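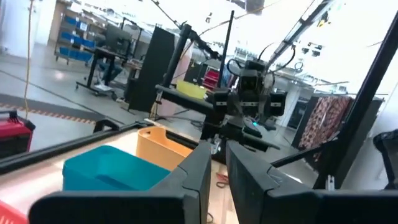 2 min read

Re: freezing the big soup batch

Hi all, quick one, typing this with dinner on.

Sebastián Lagos wrote:
> I made a double pot of the lentil soup and froze it flat in bags
> like the list said. Half of them split when I pulled them apart.
> Am I overfilling? Also does the potato always go grainy or is
> that me?

Not just you on the potato. Mine does it every time unless it's mashed in first. I leave it out now and add fresh when I reheat. Carrots are fine, celery is fine, pasta never.

On the bags, yes probably overfilled. I do two ladles each, press the air out, lay them on a sheet pan with parchment between. Parchment is the part people skip. Then once they're solid stand them up like files. The Esik bags held up better than the Clolosent ones for me, the Clolosent seam goes at the corner. Haven't tried Buchanan.

Cool it first!! Shallow pan, fridge, lid off till the steam stops. I used to put the whole pot in and it was still warm in the middle hours later, not good.
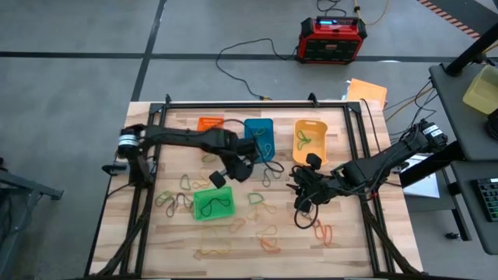
What I'm cooking in February

- lentil, no potato, 20 portions
- chicken and rice, rice kept seperate
- black bean chili, the hot one
- turkey meatballs, 200 degrees in the warming oven till everyones home

Labels: name and month, write it before you fill the bag. Marker won't take on a cold one.

If anybody has a spare lid for the Ralturov stockpot pls email me off list, mine is warped and the new ones dont fit.

Gotta run, timer

We use cookies to keep you signed in to the archive. OK / Settings

Contact the list owner | Copyright list members | Back to top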